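Notebook, gripper comparison, simulated apartment
12/02/2019
Written by Josiane Aubert, for me and for whoever continues this next week

Purpose of the day: to finish the comparison between the two-finger gripper (Nomov) and the soft three-finger one (Delaunay model), both on the same simulated arm and the same mobile base. Evaristo wants a table he can show to Atmont before they decide which one to buy. I told him he will have numbers from simulation only, and he agreed that this must be written on the first line of the table.

Setup. The living room scene of the Loltine package, version as installed by Liam, without change to the lighting. Physics step is 2 ms. Controller is the old one from January with the wrist limit removed. I keep the same start positions of the base for both grippers, from a list generated one time and saved with the scene. If you generate the list again, please give it another name. Last week I lost half a morning to this.

First problem: the contact model. With the default friction the soft gripper holds everything, even when only the tips of two fingers touch. Anitha already wrote in her notes that she does not believe this value, and I agree with her. I lowered the friction of the fingertips until a grasp with two tips began to slide, and I applied the same value to the Nomov pads. This is maybe unjust for the Nomov, whose pads are ribbed in reality, but I have no measure for the ribs. Jérémie says he can do a pull test on the real pads when the bench is free.

Second problem: the planner takes very long when the base arrives close to the floor lamp. The pole is thin, and the collision shape we had was a box as wide as the lamp foot over its full height, so the planner believed there was a wall beside the table. I replaced it by two shapes, a flat cylinder for the foot and a thin one for the pole. The pole leans a little, so the thin cylinder must be turned too. I forgot this at first and got three collisions in the log which were not in the picture. After correction the planning time is again normal.

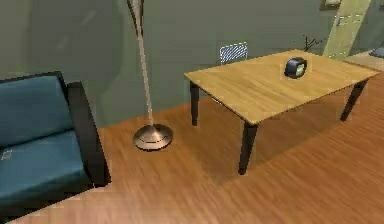 The approach from the sofa side remains the more difficult one. The base has to pass between the armrest and the table leg, and the arm must stay folded until it is past the lamp. For the Nomov this is no trouble, the gripper is short. The Delaunay is longer with its fingers open, and I had to add a rule that the fingers stay closed during driving. They open only when the wrist is above the table. It costs a little time at each trial but I prefer it to a special path for one gripper, because then we would compare the paths.

Target object is the small dark one on the table, rounded, which we call "the clock" in the scripts. (Liam calls it the tape measure. The name in the scripts stays.) It is a good test because it can roll. The Nomov pushes it if the first finger touches before the second, and with our localization noise this happens often. The soft gripper pushes it also, but the finger bends and the object stays more or less inside.

Results. I ran 1,000 trials for each gripper during the night and sorted the failures this morning. Nomov: 194 failures. Delaunay: 43 failures. I count as failure everything where the object is not at the goal height after the lift, without looking at the reason. I have opened perhaps a dozen of the Nomov failures by hand. Most of these are the push and roll I described, and two are the arm stopping early for a reason I do not understand. The log only says "tolerance".

I would not conclude too quickly. The difference is large, but the soft fingers are modelled with springs in the joints, and the stiffness of these springs comes from a data sheet and not from us. When I doubled the stiffness in a short test the Delaunay began to fail in the same manner as the Nomov. I did not do enough trials to give a number for it. Anitha should see this before the table goes to anybody outside.

Camera. Still the wrist camera only. At the side approach the object is small in the image and its dark body has little contrast for the detector when the gripper shadow comes over it. The pale round face helps a lot when it is turned to the camera. When it is turned away, the estimate of the yaw is almost free, and one sees this in the grasp angle. I tried a higher resolution and the detector became better but the loop became too slow for the controller. I put it back.

The reflections on the floor I left as they are. Evaristo asked if we can make the materials simpler to win rendering time. We can, but then the detector must be checked again from zero, and I do not want this in the middle of a comparison.

To do:
Ask Jérémie for the date of the pull test.
Run the stiffness test correctly, with three values, night of Wednesday if the machine is free.
Look at the two "tolerance" stops with Liam. He wrote this part.
Add the face orientation of the clock to the log, so we can separate the failures of camera from those of gripper.
Change the collision shape of the lamp also in the shared scene. At the moment it is corrected only in my copy.

Note added at the end of the afternoon: Liam looked at one of the stops already. The wrist was at its target, but the controller was waiting for a velocity under the threshold, and with the long time step of the planner it never saw it. He proposes to filter it. I asked him to wait until the stiffness runs are done, otherwise I have to repeat the night for both grippers.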